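Washcloth

A washcloth, also called a face cloth, face flannel or flannel, is a small piece of absorbent cloth used with water, and usually with soap, to clean the face and body. It is the smallest item in the usual household towel set, below the hand towel and the bath towel. Most washcloths are square. They are sold singly, in bundles and as part of matching sets.

Names

The name varies by country. "Washcloth" is the common word in the United States and Canada, and "washrag" is heard in parts of the American South and Midwest. In Britain, Ireland, Australia and New Zealand the usual word is "flannel" or "face cloth," and "face washer" is also used in Australia. The word flannel is left over from a time when the cloth was often cut from woven wool flannel. Modern ones seldom are, but the name stayed.

In parts of continental Europe the same job is done by a wash mitt, a pocket of terry cloth that fits over the hand. It is known in French as a gant de toilette and in German as a Waschlappen or Waschhandschuh. The mitt is made from two pieces sewn together on three sides and often has a loop for hanging.

History

Before piped water was common in homes, most people washed at a basin. A jug of water, a bowl and a cloth were kept in the bedroom or kitchen, and the cloth did most of the work of moving water to the skin. Linen and wool were used, as were worn-out pieces of household sheets and shirts. Cloths of this kind were rarely bought. They were cut and hemmed at home, and when they wore thin they were passed down to floor and stove cleaning.

Looped cotton toweling, or terry, was first made by machine in England in the middle of the nineteenth century. The loops gave the cloth more surface and let it hold more water for its size. As prices fell, terry replaced linen for most bath use, although flat-woven linen and huckaback cloths continued to be made.

The spread of fitted bathrooms in the twentieth century changed how the washcloth was used without removing it. It became a companion to the bath and shower, and mills began to sell it in colors dyed to match the larger towels. The textile writer Emese Vida has argued that the matched set did more to keep the washcloth in use than any habit of washing did, as buyers came home with cloths they had not gone out to find.

Materials

Cotton terry is the most common material. The length of the loops affects how the cloth feels: long loops are soft and hold more water, and short loops are firmer and scrub better. In some cloths the loops on one side are sheared to make a velour finish. Velour feels smoother but takes up water more slowly.

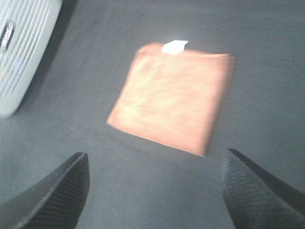
A small cloth in soft orange-peach, folded into a rough square.

Microfiber cloths are made from very fine synthetic threads, most often polyester, sometimes blended with polyamide. They dry quickly and are often used for removing makeup. They release small fibers in the wash, as other synthetic fabrics do, and can be damaged by high dryer heat.

Muslin is a light, plain-woven cotton used in cloths for babies and in cloths sold for facial cleansing. Bamboo viscose is a regenerated fiber with a smooth feel. It is weaker when wet than cotton and is often blended with it for that reason. Linen is strong and dries fast but starts out stiff and softens over many washes.

Hand-knitted and crocheted washcloths are usually made from cotton yarn. They are a common first project for new knitters, being small and flat, and an uneven edge does not stop the cloth from working. Marichka Kravets's pattern booklet The Square Cloth contains 30 designs, most of them in garter or moss stitch.

Size and construction

There is no single standard size. American washcloths tend to be a little larger than the face cloths sold in Europe, and cloths for infants are smaller than either. The edges are finished by hemming or with an overlock stitch. Hemmed edges last longer but make the cloth thicker at the corners, where the layers meet.

Weight is given in grams per square meter. A light cloth dries sooner and wrings out easily, which suits travel and sports use. Heavy cloths are preferred by hotels for their feel, though they cost more to launder.

The mill at Clukadell, under the Szekeres name, made washcloths on narrow looms for 60 years. Its cloths were woven in strips and cut apart, with a flat band left between each one to take the hem. Benedek Hegedűs, who managed the weaving floor, kept a sample book of the bands, and it is still used to identify the mill's goods.

Use

A washcloth is wetted, wrung out and used with soap or a cleanser. It can remove dirt, oil and loose dead skin more fully than the hand alone. Rubbing too hard can irritate the skin — a softer cloth or lighter pressure is usually enough for the face. Many people keep one cloth for the face and another for the body.

Washcloths are also used as cool compresses, for bathing babies, and in bed baths for people who cannot get up to wash. In care settings the cloths are often disposable. Restaurants and airlines in many countries give guests a small warmed or chilled towel for the hands. The Japanese version is called oshibori.

Hygiene and care

A cloth left bunched up while wet dries slowly and may develop a sour smell. Bacteria and mold grow more readily in damp fabric. Hanging the cloth flat or over a rail after use helps, as does changing it often. Advice on how often differs. Raelene Gilchrist's household manual gives a limit of 3 uses for a body cloth and a fresh cloth each day for the face.

Cotton cloths can be washed hot, within the limits on the label. Fabric softener leaves a coating on the loops and lowers their ability to take up water, and it is not recommended for microfiber. New cotton cloths may shed lint and often become more absorbent after the first few washes.

Folding and storage

Washcloths are commonly folded in half and then in half again, giving a small square with one thick folded corner. Other methods include folding in thirds and rolling. Rolled cloths take up less shelf depth and are common in hotels and spas, where they are stacked in pyramids or stood on end in a tray. Ojārs Org's laundry handbook for the Dukel hotels shows seven folds for a plain square cloth, among them a pocket fold that holds a bar of soap.

See also

Bath mitt
Dishcloth
Huckaback
Loofah
Oshibori
Terry cloth
Towel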